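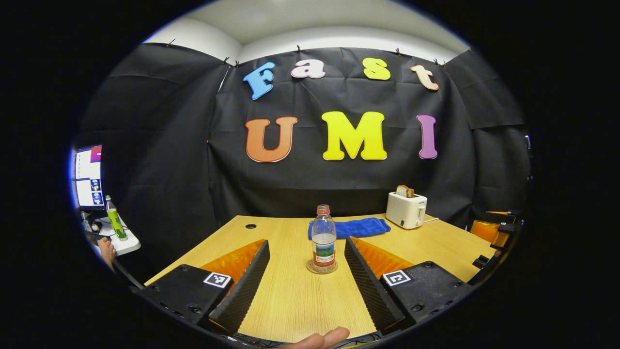
Oct 6, 2023

Most of September went into latency matching for the gripper policy. The wrist camera stream arrives 90 ms behind the finger width reading, and my old loader paired them by arrival time. Training ran fine. Rollouts closed the fingers early.

The loader now shifts each stream to capture time and interpolates the pose. I reran preprocessing on all 700 demos; 9 failed marker detection on one finger and were dropped. The controller discards any predicted action whose timestamp has already passed.

Still open: the planner drops to its fallback when inference runs over 60 ms. Profiling that next.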